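A morning at Bremside, where the robot does the drives

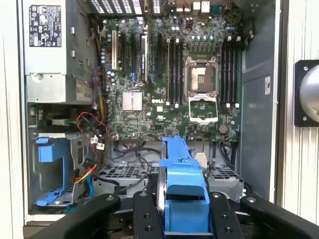

I went out to Bremside expecting to be sold something, and I was, though it took until the second coffee. Bremside takes retired office desktops by the pallet, strips them, wipes or replaces what can be saved and sends the rest off for metal. For most of its life that was done by people at benches with a driver and a set of bins. Since March two of the benches have been robot cells, supplied by a firm called Jarkik, and the open morning was put on so that customers and hangers-on like me could come and look at them.

The pitch was given by Octavian Nedelcu, who runs operations. He had a slide saying the cells can work through 538 machines in a week. I asked whether that was a week they'd had or a week they could have, and he was decent enough to say the second. The best real week so far was under that and he'd have to look it up. He didn't look it up while I was there.

What the cell does is narrower than the brochure suggests. A person still unloads the pallet, takes the side panel off and puts the open case into position. The arm handles the hard drive in its caddy, the blue plastic sort you get in Dell desktops, and leaves the processor and memory to somebody at a bench. The caddies suit it well enough, being a standard shape with something solid to grip. The cables are another matter. Nobody has trained the cables to lie out of the way, and one of the operators spends a good part of the shift tucking them back before the arm goes in.

That operator was Adoración Goicoechea, and I learned more from ten minutes with her than from the slides. She was on the benches for years before the cells came in. The change she minds most is the pace. On the bench she'd do a fiddly one, then two easy ones, and have a yarn while she did them. Now the cell sets the order and she waits on it, then hurries for it. Her wrists are better, she told me, and she wasn't going to pretend otherwise. Pulling stiff caddies all day had her in a brace one winter. But she used to be the person who could tell a good board from a dud by looking, and that part of the job has mostly gone to a piece of software called Sima, which logs each case by its label and decides which pile it belongs in. When she disagrees with it she can press a button. I asked what happened after she pressed it. She said she'd wondered that too.

Octavian's answer was that overrides are reviewed monthly. By whom, he was vague about.

Nobody has been sacked, and this was said to us three times. There were 66 people on the floor when the cells were ordered and there are 65 now, the missing one having retired to the coast. Fair enough. I'd be more comforted if the four labour hire jobs that usually come up before Christmas had come up this year. They didn't, and those don't appear in anybody's headcount.

Pay hasn't moved either. The operators did two days' training with Jarkik and got a certificate, and the classification on their payslips is the same one they had at the bench. If a job now includes clearing faults on a robot, I'd have thought that was worth a line in the agreement. I put this to Octavian and he said it was "a conversation for the new year".

We were also shown a corner marked out in yellow tape for the next stage, Flultance, which is meant to sort cables and small parts. There was a poster. I have seen a lot of posters over the years.

To be fair to the place, it was clean, the lighting over the benches was good, and the staff were allowed to talk to us without a manager hovering, which I can't say of every site I've visited. The sausage rolls ran out early. Parking is on the street and fills up by nine, so if you go to the next one, take the bus and ask about the overrides.

Posted December 30, 2019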